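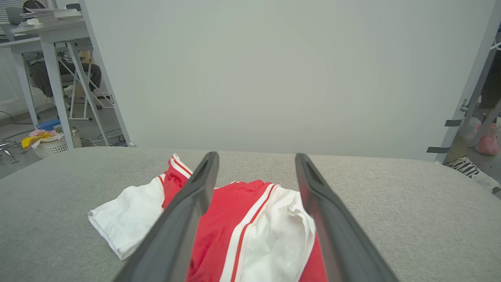 Red and white, waiting to be folded: sports kit at rest on grey upholstery.

The Shirt at the Bottom of the Bag

Every household that contains someone who plays a game also contains a heap. Ours lives on the landing. It is mostly red, with some white that used to be whiter, and between November and the end of the season it is never entirely cleared. You can take things off the top. The heap simply closes over the gap, like a pond.

I have been thinking about sports kit more than is healthy. Cotton shirts I understand. A cotton shirt has been folded by human beings for centuries and seems to know what is expected of it. Football shorts have no such upbringing. You lay them flat, you smooth the legs, you bring one side across to meet the other, and by the time you have reached for the next pair they have slithered open again and are lying there like a dropped menu.

The trouble is the cloth, according to Italo Negri, who ran the laundry room at a small club called Sala for long enough to develop views. Match days gave him 45 pieces to wash, dry and fold, and he will tell you that the folding was the only part he ever lost sleep over.

"Washing is a machine's problem," he says. "Drying is a matter of patience. Folding is between you and the shorts."

Negri now teaches an evening class in the care of clothes above a haberdasher's called Filtano. I went along expecting tips on stains. What I got was most of an hour on the side seam. He held up a pair of shorts by the waistband and gave it one sharp shake, like a man getting sand out of a towel, and then he put it down on the table and left it alone. We all looked at it.

"Now," he said, "where are the stripes?"

Stripes, in the Negri method, are everything. Most people fold a pair of shorts from the waistband, which is elastic and therefore a liar. It gathers the cloth above the legs and pulls any line you try to make into a gentle curve. The stripe down the side was sewn on by somebody with a straight edge. Find the two stripes, lay one on top of the other, and the rest of the garment has very little choice. Then fold the legs up towards the waist, once, and put something heavier on top before it can reconsider.

He is less forgiving about panels. A shirt in two colours will always be folded by the untrained so that the white is on the outside, where it can meet a black sock. White goes in, red goes out. He also believes that a red shirt should be washed alone the first 3 times, and has a pink handkerchief he produces at this point in the evening without comment.

The surface matters too, apparently. A polished table is hopeless, as the cloth skates about on it. Negri likes something with a bit of grip, padded if you can get it, and covered in a dull fabric that holds a hem where you left it. An ironing board will do but is too narrow for anything with sleeves. A bed is wide enough and much too soft, and you end up sitting on it.

I bought a folding board from a catalogue firm called Zilomel and it was very good for tea towels. I have also tried the rolling method, in which each item becomes a small sausage. It does save space in the bag. It also produces, at kick-off, a child who looks as though he has been kept in a tube.

So I have gone back to the stripes. It takes longer than I would like and the results would not pass at Sala, but the pile on the left now has corners. The heap on the landing is down to one pair of goalkeeper's gloves and a bib marked Cindura, a team none of us has ever played for.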